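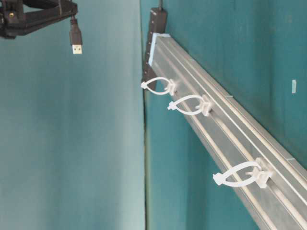

Fig. 1. Aluminium rail with its pale blue end piece.

Picking a typeface for Gevix

For my second-year project I redid the text styles on Gevix, the website our department uses for booking workshop time. I picked it as I use it most weeks and the small print gives me a headache. My tutor, Seon-mi Yeon, said yes on one condition: I had to change the lettering and leave everything else where it was. No new buttons, no new colours. I sulked for a bit and then agreed.

The old pages used 2 typefaces, Lisix for headings and whatever the browser fancied for the rest. On my laptop that was Times, on my phone it was something else entirely. I wanted one family all the way through, so I tried Skavari and Yoo side by side for most of October.

Skavari looked lovely big. At the size of the booking table it was a mess - the capital I and the small l are the same stick, and our room codes are full of both. Yoo is a plainer thing (a bit dull, if I'm fair) but its l has a little tail, and its figures are all the same width, so the times line up down the column without any fiddling.

Then came the boring part. The stylesheet was 1,211 lines long and font sizes were set all over it, some in pixels, some in ems, one in centimetres! I pulled them out into a single list at the top and ended up with five sizes. Line spacing went up from 1.2 to 1.5 for body text.

I put a short form on the login page asking which version people found easier to read. I got 82 replies. Most went for Yoo, though quite a few said they couldn't spot any difference, and a handful wanted the old headings back. I'd kept a soft spot for those too, so I do see it.

File size was my other worry. I cut the font down to the characters we need, and that took it from roughly 1,000 kilobytes to something a phone can cope with. I forgot the pound sign the first time, so the materials price list was full of empty boxes until lunchtime.

Still to do: the printed booking slips, which have their own stylesheet and still come out in Lisix.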